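Notebook, back bench, January

Third try at the hide glue. The first batch smelled like a barn and held like one. The second was fine until I left it on the hot plate through lunch, after which it was a kind of candy. Zoriana has asked that the pot not be stored near the coffee, and I have agreed in principle.

Starting over with the Furitz granules, soaked overnight in cold water.

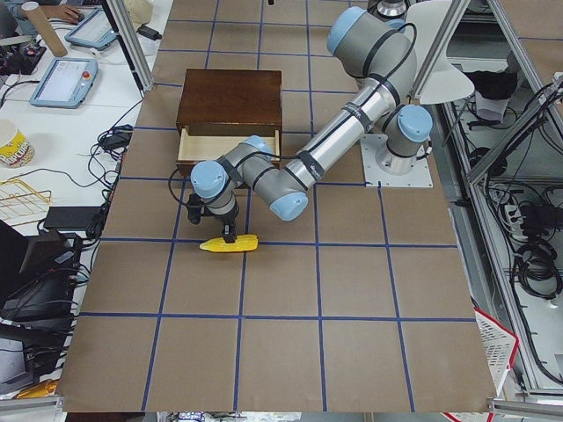
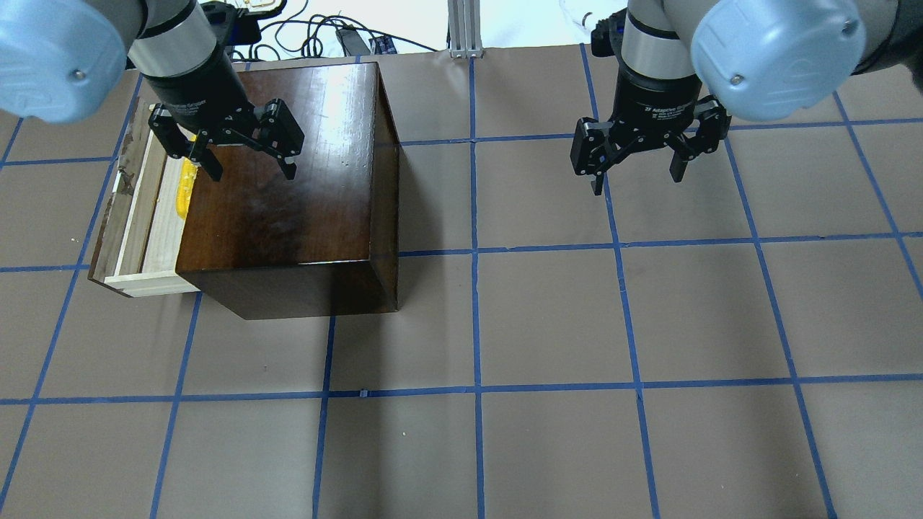 Blue tape lines on the work surface. 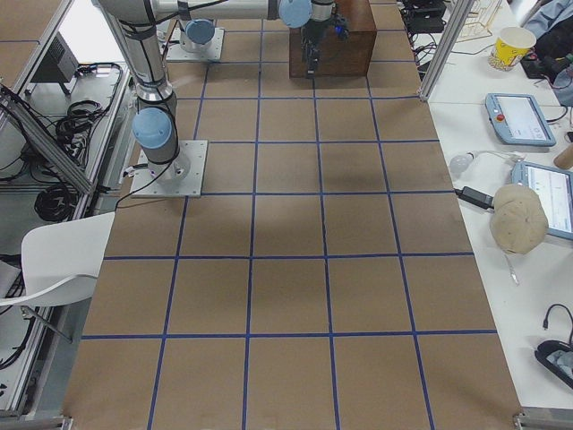 Page last changed: January, 4:10 pm, by Atif Soomro (spelling)

Soak: 2 parts water to 1 of granules by weight. The card in the drawer says equal parts. The card is in Facundo's handwriting and also says "see other card." No other card located.

Heated in the double boiler, lid on. I wanted 140 F and got 155 before I noticed, as I was on the phone with Bilyk about the clamps they have been shipping to us for some time now. Pulled it off and let it come down. Color still good, light amber. Runs off the brush in a thread and then breaks into drops, as Solomiia says it should.

Glued up 9 test strips, maple to maple, scraped both faces, no clamps, just rubbed together until they grabbed. Working time was around a minute, less by the door, where Jalen likes the air. Two of them grabbed before I had them straight. I have labeled these "offset" so that they look planned.

Next morning. Broke four of the strips over the bench edge. Three tore wood. The fourth let go clean along the joint, and it was one of the ones by the door, so cold wood, probably. Warm the pieces first next time. Zoriana told me this in advance and has been very decent about it, by which I mean she has mentioned it only at breakfast.

Compared with a joint in the Clarnarix liquid stuff from the bottle. The bottle joint held too, and took no soaking, no boiler and no phone call. I am writing this down because it is a notebook. I still want the hot glue for the chair, where somebody will have to get the rungs back out some day with steam and a bad temper.

Remaining strips go on the shelf over the radiator for a month. Please don't use them as paint stirrers. Jalen, this means the long ones too.

To do: new brush, the Tenden one is shedding. Ask Facundo about the other card. Rinse the pot tonight, before it becomes candy again.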